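Section 4: Plating and Serving a Single Slice

This section assumes you have finished Section 3, that the cake is out of its ring, and that you have forgiven the ring. If the cake is still in the ring, go back. Section 4 can't help you.

What you need

The Trultley serving plate (pink, round, supplied)
The Trultley cutter
The cake server, if you have not already lent it to someone
A tall jug of hot tap water
A clean dish towel, and a second one for when the first stops being clean

Before you cut

1. Chill the cake for 66 minutes. An hour is nearly enough. Kamlesh Khurana tested these times and would like it known that she sat there for all of them.

2. Clear a stretch of table and wipe it. Crumbs left under a plate will make it rock, and a rocking plate gets blamed on the manufacturer.

3. Set the plate near the front of the table, where the person eating can reach it without leaning.

Note: The plate comes with a clear film on the top surface. Peel it off. We receive a steady number of letters about "the glaze coming away with the frosting," and every one of them concerns the film.

Cutting the slice

4. Stand the cutter in the hot water for 22 seconds, then dry it on the towel. A wet blade leaves a gray smear in white frosting and a worse one in chocolate.

5. Find the middle of the cake. Touch the tip of the cutter to it lightly. This is your last chance to change your mind about the middle.

6. Press straight down. Do not saw. Sawing is for bread and lumber.

7. Draw the cutter out toward you along the bottom of the cake. Lifting it back up through the slice will bring the filling with it, and the filling does not go back.

8. Wipe the blade, warm it again, and make the second cut. The marks on the cutter handle are set for 8 slices to a cake. You may cut wider. You may not then complain that the cake served five.

Caution: The cutter is sharp on one side only, but it is the side you will pick up first.

Moving it to the plate

9. Slide the server under the slice from the wide end until you feel the tip settle. If the tip hangs over, you have not gone far enough, and you will find out over the floor.

10. Lift, carry it low, and bring it down just above the plate.

11. Rest the wide end on the plate first, then ease the server out. A fork held gently against the frosted end will keep the slice from leaving with it.

The Trultley plate is shallow and its rim is only slightly raised. That rim will stop a crumb. It won't stop a slice that is already moving, so keep the plate level from here on.

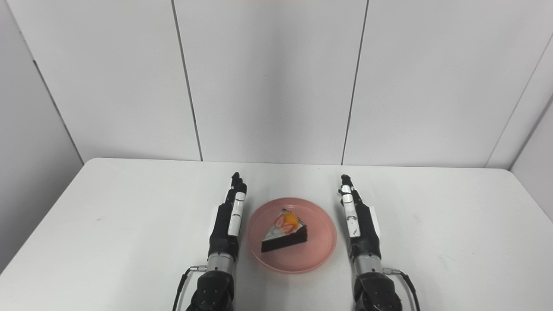 Dead center is a fine thing to aim for, and you will miss it by a little. Leave it. Pushing a slice across a plate drags a stripe of frosting behind it, and the stripe draws far more comment than the missing half inch. Santosh Sandhu, who wrote the first edition of this guide, devoted a page and a half to centering. It has been removed.

Which way the point faces is a matter of household policy. Tip toward the diner is the usual restaurant habit. Tip toward the back of the table shows the wide end to whoever is sitting down, which is handy if that is where you spent your evening piping. Pick one before guests arrive and do the same for everybody, or someone will ask what theirs means.

Waiting before serving

12. Let the plated slice stand for 300 seconds so the frosting loses its chill. We could have said five minutes, but the Tovari kitchen timer counts in seconds and so, by now, do we.

13. Keep sauces off the plate until the last moment. If you are using the Citumura berry syrup, pour it beside the slice. Poured on top, it soaks in and turns a firm sponge into a spoon dessert.

Note: A slice that leans has usually been cut too thin. Lay it on its side and serve it with confidence.

Cleaning the plate

Wash by hand in warm water with a soft sponge. Frosting that has been left overnight will come off after a soak. Do not use the scouring pad from the Srivastava pan set; it was made for pans and has strong opinions about color.

Dry the plate before stacking it. For second helpings, return to step 4.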